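Usby Forum Software: Member Guide
Section 5: Setting Up Email Alerts and Digests

Welcome to one of my favorite parts of the guide! Alerts are what turn a board you visit now and then into one you really keep up with, and once they're set the way you like them you'll hardly have to touch them again. Everything in this section works the same on the full site and on the phone layout, though on a phone the side menu is tucked behind the three bars at the top.

Before you start

Your email address has to be confirmed. If you see a yellow strip across the top of your profile page, it isn't confirmed yet. Go back to Section 2 and do that first.

Note: Boards that moved over from the old Stovard software kept everyone's subscriptions but reset the alert choices to Off. If you came across in August, please go through all the steps below, even if you had alerts working before.

Turning on alerts

1. Log in and click your user name, then Control Panel.
2. Choose Alerts from the side menu.
3. Tick Email me about subscribed topics.
4. Pick a speed from the drop-down list: Right away, Daily digest or Weekly digest.
5. Click Save at the bottom of the page. (The button is below the fold on small screens, so scroll all the way down!)
6. Click Send me a test. The test message has the subject line "Usby alert check".

If the test hasn't arrived in 20 minutes, look in your junk folder, then see "When alerts don't arrive" below.

Caution: Right away means right away. On a lively topic you can get one email per reply. For big, chatty topics we love the daily digest, and most members on the Rirkari crafts board end up using it too.

Subscribing to a topic

1. Open the topic.
2. Click the bell next to the title. It fills in when you're subscribed.
3. To stop, click the bell again.

You can subscribe to a whole sub-forum the same way, using the bell beside the sub-forum's name. It's a great way to catch new members saying hello.

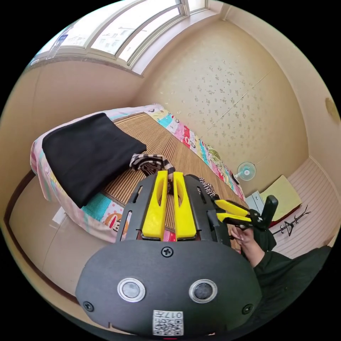 Digests can carry small previews of the photos people attach, and they make the daily email so much more fun to open! To switch them on, go to Control Panel, Alerts, Digest layout and tick Show photo previews. The preview takes the first photo in a post and borrows its caption, so a short, plain caption goes a long way. "Yellow gripper fingers, striped cloth" tells a reader far more in an inbox than "my pic 2" does. Captions longer than 48 characters are trimmed in the email but still show in full on the board.

Note: Previews are never sent for posts in private sub-forums. You'll get the title and the link only.

Choosing the digest time

1. In Digest layout, find Delivery time.
2. Pick an hour. The list uses the time zone in your profile, so check that too if your digest turns up at breakfast when you asked for bedtime.
3. Click Save.

A change made less than an hour before your old delivery time takes effect the next day.

When alerts don't arrive

Work through these in order. The first two fix nearly everything.

1. Add the board's sending address to your contacts. It's shown at the bottom of the Alerts page.
2. Visit the topic. With Right away alerts, the board sends one email and then holds the rest until you've been back to read, unless you tick Email me every time.
3. Look at Control Panel, Alerts, Delivery log. A line marked Sent left our end. A line marked Held is waiting for you to visit. A line marked Returned (code 2631) means your mail provider refused the message, often when a mailbox is full.
4. After a Returned line, clear some space and click Resume alerts. The board stops trying after 5 returned messages in a row and won't start again by itself.

Caution: Don't open a second account to get around a returned address. Subscriptions can't be moved between accounts, and you'd have to click all those bells again.

Still stuck? Post in Help with the Board and copy in the line from your Delivery log, leaving out your email address. Rachid El Idrissi looks after that forum and is wonderful at spotting what's wrong from one log line.

Members of boards using the Ouali theme: your bell is at the end of the first post, next to Reply, and the Save button is at the top of the page.

Section last updated September 24, 2019
Next: Section 6, Signatures and Profile Pictures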